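Okholm Chai Concentrate, Black Tea and Cardamom

600 ml glass bottle
Sweetened, caffeinated, no dairy
Keep in the fridge once it's open

I've been a chai person a lot longer than I've been a coffee person, and for years my whole winter habit was driving across town for one. Then the cafe I liked changed to a powder and it tasted like vanilla frosting. So I started boiling my own on the stove, way too strong the first few times (my husband asked if I was making furniture polish), and after a long winter of tinkering I had a jar in the fridge that I kept going back to. That jar is pretty much what's in this bottle. It's called Okholm after the road our kitchen is on in Notinville, which wasn't a clever naming process at all, it was what I'd scribbled on the masking tape.

What's in it: water, Assam tea, cane sugar, fresh ginger, green cardamom, cinnamon stick, cloves, black peppercorns, a little star anise. The spices go in whole and I crush them the same day. I steep them on low for 2 hours before the tea ever goes near the pot, and then the tea gets seven minutes and comes right out. Any longer and it turns bitter and makes your tongue feel fuzzy. The ginger is on the strong side! Pirjo Niskanen, who tastes every batch with me, would like even more of it, and I keep telling her no.
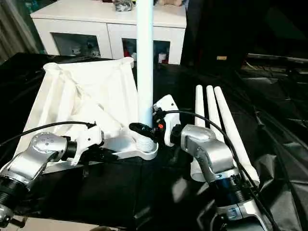

How strong you mix it is up to you, but I start people at one part concentrate to one part milk and let them go from there. For a mug I pour half a cup of each, warm it slowly in a small pan and take it off when I see steam. Over ice I go a little heavier on the chai. Do watch your sleeves and your tablecloth, though, because this is strong black tea with sugar in it and it will find anything pale. A white umbrella canopy like the one lying collapsed on that table would show every drop, but the black plastic sheeting under it is just the kind of thing I like to fill bottles over — you wipe it and you're done. If you do get it on cotton, cold water right away has worked for me.

Which milk? Whole milk is my favorite. Oat is a close second, and it brings out the cinnamon more. Almond can split if the pan gets too hot, so warm the milk on its own and add the chai after. Coconut milk from a carton is fine, but the canned kind takes over and you'll wonder where the cardamom went.

I also bake with it more than I expected to. It's good in a plain pound cake in place of some of the milk, and I brush it on warm banana bread with a pastry brush. Sointu Manninen sent me her rice pudding made with it last February and I've made it so many times since that I don't measure anymore.
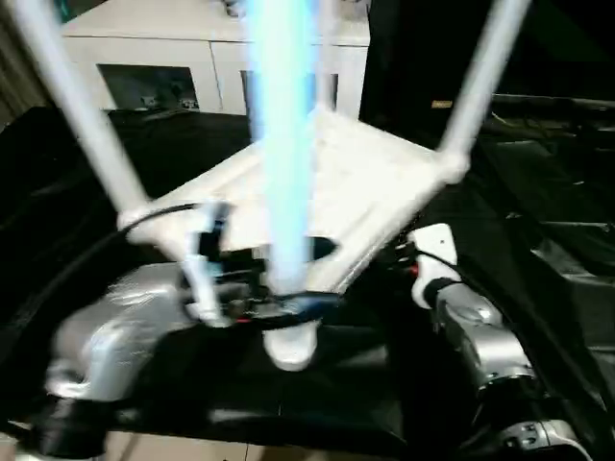
The rice pudding goes like this, more or less: leftover rice, enough milk to cover it, a good pour of concentrate, a pinch of salt. Let it bubble on low and stir when you walk past. Raisins if you like them. I leave the raisins out and put toasted almonds on top.

A few things I get asked

Is it very sweet? Medium, I'd say. Mixed half and half with milk it's less sweet than most cafe chai. There's an unsweetened version called Ashby if you'd like to add your own honey, and it comes in the same size bottle.

How long does it keep? The unopened bottle is fine in a cupboard until the date on the cap. After opening I'd use it within two weeks. It'll settle, so give it a good shake.

Is there a decaf? I've tried. The one I made tasted thin, so I'm still working on it.

Can I buy it in person? Yes, from the kitchen door most mornings until noon. Vilho Hyvönen also carries it at his shop, next to the rye crackers. I make nearly 200 bottles in a batch, and when they're gone the button on this page turns gray until the next one is ready. Leave your email in the box underneath it and I'll write when there's more.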